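December 5, 2018

The left gripper on the Ukum cell was closing 40 counts short of its commanded position. Linkage joints were fine. The set screw on the drive coupling had backed out again, same as in May. Cleaned it, threadlocker, re-zeroed both grippers.
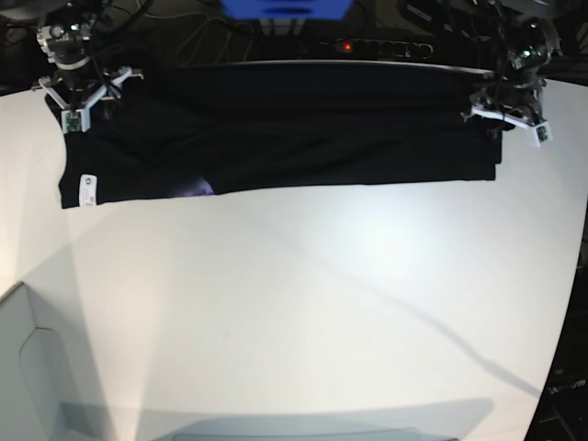
Both arms over the black garment, white table.

Cable slack at the wrists still needs sorting - I want a longer loop on both sides. Next check at 400 cycles.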